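Come drive robot arms with us in February (paid, no experience needed)

Zeltivcombe, posted 18 Jan 2019

Hi! I run the data room at Nollance, and I'm looking for people who'd like to spend part of February teaching a pair of robot arms to handle everyday stuff. You'd be the one doing the moving. The arms copy your hands, everything gets recorded, and our learning system later studies the recordings to work out how to do the job on its own. It needs a lot of examples (a LOT) and it needs them from different people, which is where you come in.

I've done more of these recordings than anybody should, and that's part of the problem. The system has gotten very good at moving the way I move. I'm left-handed, I fuss over corners, and I always go in from the same side. We want slow people, quick people, people who change their mind halfway through a grab and go around the other way.

What you'd be doing

You stand at a table and hold a pair of control handles, one per hand. Each handle steers one arm, and a squeeze closes its gripper. I read out a task, you do it, I reset the table, we go again. One try usually takes a minute or two. If you drop something, just pick it up and keep going – we save those tries too, and some of them end up being the most useful ones in the set.

The February tasks are all packing and unpacking: moving things from one cardboard mailer to another, closing lids, tucking flaps, and sorting out cables. Cables are the hard part. They never lie the same way twice and they love to snag on a box edge, so most of your time will go there. If you're the person in your family who untangles the holiday lights, please write to me!
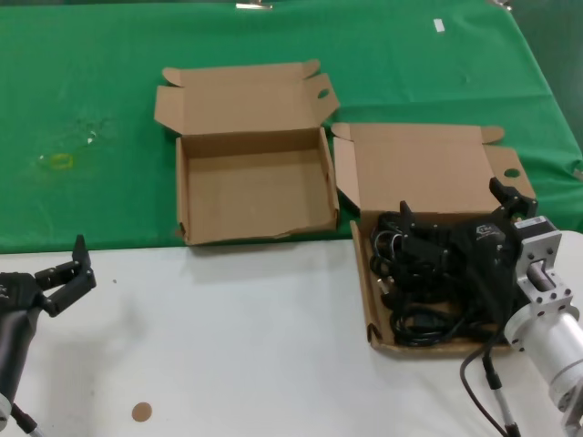 What a session looks like

You'd come in for three hours. The first half hour is practice, with nothing recorded, so you can get a feel for how far the arms reach and how hard the grippers squeeze. Everyone is clumsy at first and most people stop noticing the handles by the end of practice. After that we record in blocks of 20 tries, with a break after each block. There's a stool if you'd like to sit for the breaks, plus coffee, tea and a pretty decent snack drawer.

I'll be in the room the whole time with my hand near the stop button. There's a second one right by you, and you can press it any time you like. You don't have to explain why.

Pay and time

You get $70 per session, paid the same week by check or bank transfer. If a session ends early on our side (arms need a fix, software has a bad day), you still get the full amount. I'd like each person to do at least four sessions so we see how your style changes once you're comfortable, but if you can only manage two, tell me anyway and we'll talk. Morning, afternoon and early evening slots are all open right now.

I have 48 sessions to fill before the end of February, and they tend to go fast once the local college starts passing the link around.

Who can apply

You need to be 18 or over, able to stand for stretches of half an hour, and okay with using both hands at once. Glasses are fine. Long hair gets tied back and dangly bracelets come off. You don't need to know a thing about robots or coding – so far the smoothest driver I've had came from a bakery, and the second smoothest plays the accordion.

If you took part in our Ganard recordings last year, you're welcome back. Just mention it, so I can put you on the harder tasks from the start.

What we record

We save the arm movements, the squeeze of the grippers, and video from cameras aimed at the table. Your hands may show up now and then. Your face and voice aren't part of it. You'll get a consent form to read at home before your first session, and you can ask us to delete your recordings later if you have second thoughts.

How to sign up

Drop a note at the front desk, Kirkegaard Building, room 2416, or use the form under this post. Tell me which times suit you, whether you're right- or left-handed, and what you do with your hands all day, whether that's typing, knitting or fixing bikes. I answer everybody, usually within a couple of days.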